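Kitchen tips: when the arm sticks on a drawer

Quick ones this time, written up between loads of dishes. Most of it learned the hard way.

If the arm stalls with a drawer half open, don't yank the drawer. Hit stop first. Then hold the front with one hand, back the gripper off the handle with the other. I yanked. Bent handle, two stripped screws, and a fault code 13 that wouldn't clear untill I pulled the plug for 3 minutes.

Stripped screw holes: wooden toothpicks, bit of glue, snap off flush, let it dry overnight. Screw goes back in tight. Bernd Meinecke told me matchsticks work too. Haven't tried.

Greasy handles are the worst. Gripper slips, arm thinks it has hold of something, keeps pulling on air, then swings back harder than you'd like. Dish soap and warm water, dry cloth after. Skip the spray polish, leaves a film and you're right back where you started.

Rubber pads on the fingers wear smooth. Ours were shiny by September and we just kept going. Bad idea. Lindell sells a pack, part 891, or cut strips from an old bike tube.

Glasses and anything hot well away from the counter edge before a run. Kids and the dog out. Stop button where you can reach it without leaning past the arm, mine was behind the bread box, dumb.

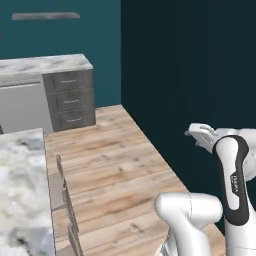
Rehearse the reach in the simulator before you let it loose on real cabinets, esp. after a fault. Costs nothing to crash in there. Start with everything shut, like the three drawers under the marble top, and go for one bar handle at a time. Leave the counters bare for the first tries too. If it clips a chair back on the screen, move the real chairs before you do anything else.

Loose drawer runners: check those before blaming the arm. Pull the drawer right out, wipe the tracks, a rub of candle wax, back in. Took me 136 restarts and a very cross email to Rosalie Bachmann at Larilero before I looked at teh runners. Crumbs. A whole track full of crumbs.

Next up, descaling the kettle.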